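Print this page | E-mail this page

Golov Knit Sleeve for Humanoid Arms and Hands
Equipment notes, updated 17 Aug 2020

Anyone who has run two humanoids on the same floor knows how quickly a bare wrist finds something to catch on. The Golov sleeve covers the forearm, the wrist and most of the palm in dark gray knit, and leaves the fingers free to work. We have had it on our machines at Filholm since May and I like it more every week! 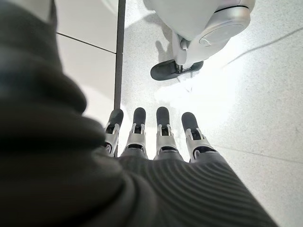 Mingxuan Lü

The part I really want to talk about is how the sleeve fits into our shared-floor rules, which Gisela Dreßler rewrote this spring (a big job, and she did it well). A cover counts as part of the robot. It goes on the risk sheet, it gets a line in the daily check, and a robot with a torn one stays parked until it has been swapped.

Fit comes first. The ribbed end should sit at the base of the fingers with every knuckle hinge in the clear. Open and close the hand 15 times at low speed, then look for knit creeping toward the joints. If it creeps, pull the sleeve back toward the elbow and run the test again. Loose folds along the forearm are fine with us as long as they stay out of the wrist camera's way during the task you're running.

Next, working near another robot's feet. Low reaches are where our rules are strictest:

- One robot moves, the other holds its stance.
- Speed limit drops to level 5 on the Ackermann controller.
- Fingertips keep 42 mm from any foot or ankle housing.
- A person with the stop button stands where both machines are in plain sight. 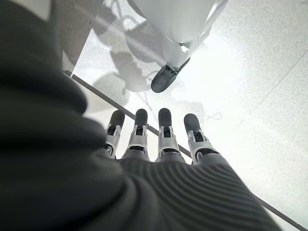

Lighting deserves a line on the sheet too. A pale floor under strong light throws glare and hard shadows, and both can upset a vision system that was tuned in a dimmer room. Hauke Ehlers now repeats the distance check whenever the lights change, and I'd love to see more labs pick up the habit.

Washing is easy: cool water, mild soap, dry flat. Retire a sleeve after nine washes, or sooner if the ribbing has gone slack. Sizes run small, so measure over the widest part of the forearm housing.

Related items
Sarkov fingertip pads, dark gray
Ackermann wireless stop button
Floor marking tape for shared robot areas
Daily check sheet, two-robot work

Contact | Copyright Filholm Equipment | Back to top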